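Heltstead Public Library
Notice to cardholders: changes to study desk reservations begin in January. (1/5) 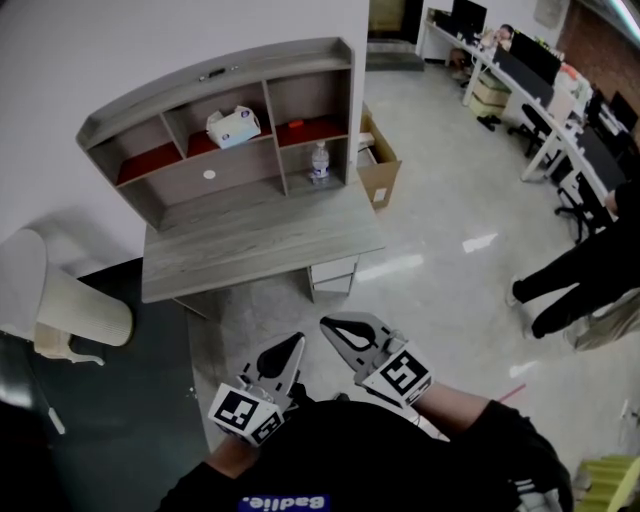 Desks at the Lenmont branch may be reserved up to 14 days ahead. Each booking runs two hours and may be renewed once if no other reader is waiting. (2/5)

Over 289 cardholders answered our survey on opening hours. Most asked for later evenings. Lenmont will stay open until 9 p.m. (3/5)

Reservations not claimed within 15 minutes will be released. (4/5)

Questions may be taken to the front desk at either branch. (5/5)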